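Most of the trouble people have with watercolor water comes from painting it too soon. The sky sets the color of everything below it, so the sky has to be settled first, and the water is then mixed from what is already on the palette. These steps cover a flat, calm stretch of water on a small sheet, the sort of subject that can be finished in one evening.

## What you need

- One sheet of 300 gsm cold-pressed paper, quarter sheet or smaller
- Masking tape and a board
- A wide flat brush, a medium round and a small round
- Two jars of water
- A plant mister
- Paper towels
- An HB pencil and a ruler
- A putty eraser

For color I use five tubes: ultramarine, a cool red such as quinacridone rose, yellow ochre, burnt umber and a green you don't mind dulling down. I use Sollow student tubes for practice and keep the better ones for finished work. The Sollow ochre is a little chalky but fine for banks and fields.

Paper matters more than paint. Thin paper buckles, the wash runs into the valleys, and you get stripes you did not plan. If all you have is a light pad, stretch it first. Soak the sheet, tape it down on all four sides with gummed tape and leave it overnight.

## Step 1: Draw the horizon and the banks

Tape the paper to the board. Rule a light horizon line a little above or below the middle. Avoid the exact center unless you have a reason for it.

Mark a vanishing point on the horizon. Put it slightly to one side. From that point, rule the edges of the water down to the bottom of the sheet. A straight waterway needs only these few lines, and if they meet cleanly at the point, the distance will look right no matter how simple the painting is.

Check two things before you put the ruler away:

1. The horizon is level with the edge of the paper.
2. Both water edges run to the same point.

A sloping horizon makes the water look as if it is draining out of the picture. No amount of good color will fix it later.

Rub the lines back with the putty eraser until you can only just see them. Pencil under a pale wash will show, and it can't be erased once paint has dried over it.

## Step 2: Look at a reference

Work from a photo or from a sketch made outdoors. When you look at it, compare the water near you with the water far off. The color is often deeper close by and paler toward the horizon. You are looking down into near water and skimming across far water, and the far water throws back more of the sky.

Squint at the reference and pick out the lightest shape on the water and the darkest. Write them on a scrap of paper. Those two notes will keep you from drifting into an even blue all the way down.
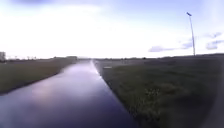 *Still water under a pale sky: blue-violet at the near end, lavender and white farther off.*

If your reference has a lot of detail in the distance, leave most of it out. On a small sheet, a far tree line is one stroke. I spent most of one January painting every post and gate along a drainage channel near Kettani, and the best of the lot was the one where I ran out of time and left them all off.

## Step 3: Mix before you wet anything

Once the paper is wet you have a few minutes at most. Mix these puddles first, and make twice as much as you think you need:

- **Sky:** a lot of water, a touch of ultramarine and a smaller touch of rose.
- **Far water:** the sky mix, unchanged.
- **Near water:** the sky mix with more ultramarine and a little more rose, as thick as milk.
- **Bank:** green and burnt umber, with ochre to warm it if it goes too gray.

Test each one on a scrap and let it dry. Watercolor dries lighter than it looks wet. A near-water mix that seems too strong in the pan is usually close to correct.

If the violet looks like grape juice, add a speck of burnt umber. It takes very little.

## Step 4: Lay the sky

Tilt the board by resting the top edge on a book. Wet the sky area with clean water down to the horizon and wait for the shine to go from glossy to satin.

Load the flat brush and work from the top down in overlapping strokes. Add clean water to the mix as you go down so the sky pales toward the horizon. Stop at the pencil line. Pick up the bead of paint that collects there with a damp brush, or it will creep back up and leave a cauliflower mark.

Let it dry fully. In my kitchen this takes 40 minutes in winter. Touch the paper with the back of your hand, and if it feels cool, it is still damp.

## Step 5: Lay the water

Turn the board upside down so the horizon is at the bottom. This lets the strong color stay at the near end while you work toward the pale end.

1. Wet the water shape only, right up to the ruled edges.
2. Start at the near end with the darkest mix.
3. Move toward the horizon with level strokes, switching to the paler mix by the halfway mark.
4. Finish with nearly clean water for the last stretch.

Keep every stroke parallel to the horizon. Slanted strokes read as a slope.

For a bright streak along one edge, leave a thin strip of paper dry. It is easier to save white paper than to get it back. For a softer light area, press a folded paper towel on the damp wash and lift it straight up. Do this once and leave it alone.

Turn the board the right way up only when the wash has lost its shine.

## Step 6: Add the banks

With the water dry, paint the banks with the medium round. Begin at the near end with the thicker mix and thin it as you go back. Narrow the strip as it recedes, and drop most of the texture after the first third.

Near the front, drag a half-dry brush sideways for rough grass. A few marks are enough. Then run a thin, darker line where the bank meets the water, and break it in two or three places.

## Common problems

**Hard lines in the sky.** The paper dried before you finished. Use more water next time and give the far side a light spray with the mister.

**Muddy water.** Too many colors in one puddle, or dirty rinse water. Change the jars before Step 5.

**Water looks like a road.** The values are too even. Glaze the near end with another layer of the dark mix once everything is dry.

**Tape tears the paper.** Warm it with a hair dryer and pull it away slowly at a low angle.

Leave the sheet taped down until the paper is dry all the way through, even if the surface seems ready. Mine usually stay on the board until the next morning.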